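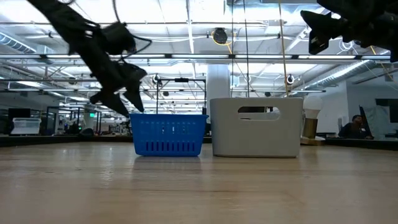 Leonor Mendes 말로는 팔 전원부터 켜는 사람이 매 기수마다 꼭 나온다고. 전원은 3.2에서 켭니다. 그 전엔 손대지 말것.

3. 작업대 세팅 (양팔 정리 과제)

Grorkow 로봇 동아리 내부 매뉴얼. Hirnuvthorpe 교내 예선, Fekthorpe 본선 둘 다 이 순서 그대로. 작년판 갖고 있는 사람은 버려주세요. 통 순서가 다릅니다.

급하게 고친거라 오타 있음. 발견하면 채널에 올려주세요.

3.1 시작하기 전에

1. 상판 닦기. 마른 천만. 물티슈 쓰면 얼룩 남고 그리퍼 끝이 미끄러짐.
2. 양쪽 팔 케이블 확인. 손목 쪽 고리 모양 여유분이 팽팽하면 안됨. 손가락 두 개 들어갈 정도.
3. 케이블 묶음은 레일을 따라서. 상판 위로 지나가게 두지 말것.
4. 비상정지 버튼 위치 확인. 조종하는 사람 말고 옆사람 손이 닿는 곳.
5. 팔이 닿는 범위에서 전부 비켜서기. 가방, 음료수도.

주의: 머리 긴 사람은 묶기. 목걸이형 출입증은 벗어서 옷 안으로 넣지 말고 아예 빼두기.

3.2 전원, 연결

1. 왼팔 전원 먼저. 초기화 끝날 때까지 대기.
2. 오른팔 전원. 동시에 켜면 ID가 꼬여서 왼팔이 오른팔로 잡힘. 한번 꼬이면 둘 다 끄고 처음부터.
3. 노트북에서 Figueiredo 실행. 포트 3515. 기본값이 다른 번호로 떠 있으니까 꼭 직접 바꿔 넣기.
4. 연결 표시 두 줄 다 들어왔는지 확인. 한 줄만 들어오면 케이블 재연결 후 3번부터 다시.
5. 그리퍼 열기/닫기 시험. 왼쪽, 오른쪽 따로따로. 빈 그리퍼로만.

참고: 포트 번호 맞는데도 연결 안되면 다른 노트북에 Figueiredo가 켜져 있는 경우가 거의 전부. 옆 조에 먼저 물어보세요.

주의: 초기화 중에는 팔을 손으로 잡아주지 말것. 처지는것 같아 보여도 그냥 두기. 기준 자세가 틀어지면 그날 기록은 다 못씀.

3.3 통 놓기

1. 파란 통이 왼쪽, 회색 통이 오른쪽. 조종석 기준 아님. 모니터 화면 기준.
2. 둘을 나란히. 완전히 붙일지 살짝 띄울지는 과제표 따라감. 연습 땐 자유, 예선 땐 과제표대로.
3. 통 안 비우기. 앞 조가 넣어둔 물건 꼭 빼고 시작.
4. 긴 변이 화면 가로랑 맞게. 살짝 기운 정도는 괜찮음, 눈에 띄게 돌아가면 다시.
5. 통 놓은 다음 팔을 한번씩 통 위로 보내보기. 그리퍼가 테두리에 걸리면 접근 높이를 올림. 통을 옮기지 말고 높이 값을 바꿀 것.

참고: 회색이 더 큽니다. 처음 하는 사람은 파란통 높이 값을 회색에 그대로 복사하는데 그러면 박습니다. 값 따로 저장. 파일 이름에 자기 조 이름 넣기.

주의: 그리퍼를 벌린 채로 통 테두리에 내리지 말기. 손가락 한쪽이 안으로 들어가면 통이 딸려 올라오고, 놀라서 좌우로 흔들면 더 꼬임. 이럴땐 정지, 그리고 손으로 통을 빼기. 순서 지키기.

3.4 물건 배치

1. 과제표에서 물건 종류 확인. 블록, 타이머, 자잘한 것들. 표에 없는 건 올리지 않음.
2. 통 양옆으로 흩어 놓기. 한쪽에 몰아놓으면 반대쪽 팔이 할 일이 없어짐.
3. 물건끼리 서로 붙지 않게. 그리퍼가 벌려져서 들어갈 자리가 있어야 됨.
4. 방향은 제각각으로. 전부 똑바로 세우면 연습이 안됩니다.
5. 배치 끝나면 사진 한장. 조장 폴더에.

참고: 타이머는 버튼이 눌려도 상관없음. 시간 재는 용도 아니고 그냥 잡는 물건임. 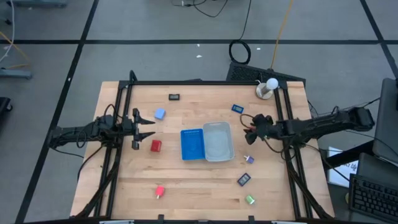

왼팔이 오른쪽 물건까지 집으러 가도 되나요, 라는 댓글이 지난 판에 달렸습니다. 됩니다 연습때는. 예선 규칙에서는 통 가운데를 넘으면 그 시도는 무효. 헷갈리면 처음부터 안넘는 걸로 습관 들이세요.

3.5 첫 시도

1. 속도 제한 켜기. 처음엔 무조건 느리게.
2. 왼팔로 하나 집기. 집은 다음 바로 옆으로 가지 말고 위로 먼저.
3. 통 위에서 멈추기. 멈춘거 확인하고 내려가기.
4. 그리퍼 열기. 높은 데서 떨어뜨리면 튕겨나감. 특히 블록.
5. 대기 자세로 복귀. 그 다음에 오른팔.
6. 양쪽 다 성공하면 3회 반복. 중간에 실패하면 횟수는 처음부터 다시 셈.
7. 여기까지 되면 두 팔 같이 움직이기. 속도 제한은 아직 끄지 말것.

참고: 두명이 조종할 땐 말로 신호. "들어감", "나옴" 이 두 마디만. 다른 말 섞으면 못 알아듣습니다. 작년에 "어어" 했다가 둘 다 들어간 적 있음.

주의: 떨어진 물건은 손으로 바로 줍지 말기. 정지 누르고, 정지 표시 뜬거 보고, 그다음에 손. 바닥에 떨어진 것도 똑같음. 팔 밑으로 기어들어가는 사람 올해 또 나오면 그 조는 그날 연습 끝.

3.6 안될 때

그리퍼가 끝까지 안 닫힘
손가락 사이에 낀 것 있는지. 없으면 그리퍼만 다시 초기화. 그래도 안되면 나사 조이지 말고 장비 담당한테.

한쪽 팔만 늦게 따라옴
속도 제한이 한쪽에만 걸려있는 경우. Figueiredo 설정 창에서 좌우 값 비교.

통이 자꾸 밀림
접근 높이 너무 낮음. 3.3의 5번 다시. 테이프로 고정 금지, 본선에서 못씀.

화면이 멈춤
정지 먼저. 프로그램 종료는 그다음. 거꾸로 하면 마지막 명령이 남아있다가 다시 켤 때 움직일 수 있음.

작은 물건을 계속 놓침
위에서 잡지 말고 각도를 조금 눕혀서 접근. 끝이 뾰족한 그리퍼라 정가운데를 잡아야 됨. 한쪽 끝을 잡으면 돌아갑니다.

3.7 정리하고 가기

1. 두 팔 대기 자세. 그리퍼는 연 상태로.
2. Figueiredo에서 연결 해제.
3. 오른팔 전원 끄고 왼팔. 켤때랑 반대 순서.
4. 물건은 보관함에, 통은 작업대 위에 그대로 둬도 됨.
5. 기록지에 조 이름, 성공 횟수, 이상한 점. 이상한 점 칸 비워두지 말고 없으면 없음이라고 쓰기.
6. 높이 값 파일 저장했는지 한번 더.

주의: 전원 내릴 때 팔이 살짝 내려앉습니다. 밑에 손이나 노트북 두지 말것.

Fekthorpe 본선용 추가 규칙은 4장에. 4장은 아직 쓰는 중이라 8월까지는 3장만 보고 연습하면 됩니다.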